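Common Room and Kitchen Walkthrough, Laur House, November
Done by me (Nia), comments as I went

Unit 3014, started right after breakfast so the light was good. I did the doors first, then the kitchen, then furniture. Anything marked FIX has gone on the list for Kamil.

1. Front door closes and latches by itself -- OK
Much better than in the summer! I let it go from halfway and from wide open and it caught both times.

2. Hallway clear, nothing stored on the floor -- FIX
Two bags of shoes and a scooter. I moved the scooter (it weighs a ton) but the shoes belong to somebody and I didn't want to be the one who lost them.

3. Smoke alarm, test button -- OK
Loud. Sorry, Huw.

4. Stove knobs turn off with a click -- FIX
Back left one spins past the mark if you aren't paying attention. Kimutai says he has a spare knob in the basement, so please wait for that before ordering anything.

5. Under the sink, no drips, cleaning stuff on the high shelf -- OK
Dry as a bone, and I left a paper towel down there overnight to be sure. The Drutance descaler was sitting on the floor of the cabinet again, so up it went.

6. Big table, top surface -- OK
I like this table a lot, so I may have spent longer on it than the form wants. You're meant to clear it off, get down low so the light skims across, and look for cracks, raised grain or anything that could catch a sleeve. 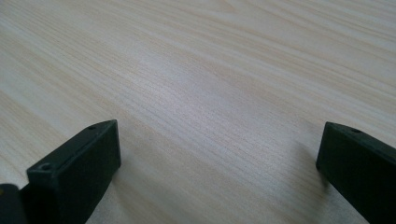 Item 6, tabletop, bare. Pale wood grain, light reflecting toward the back.

I ran my palm along the grain and then across it and didn't pick up a single splinter. The finish felt even to me. Marites asked if we should put a cloth on it for the winter, and I'd say no, people slide plates around on a cloth and then the soup goes.

7. Big table, legs and bolts -- FIX
One corner wobbles when you lean on it. I tightened all the bolts I could reach with the Torkmont wrench and it's better, but one of them just turns and turns.

8. Chairs -- OK, with 3 set aside
Loose back rails on those. They're in the hall closet with tape on the seats -- please don't bring them back out for dinner!

9. Window locks -- OK
Stiff, but they lock.

Next check: same list, plus the closet shelf I forgot.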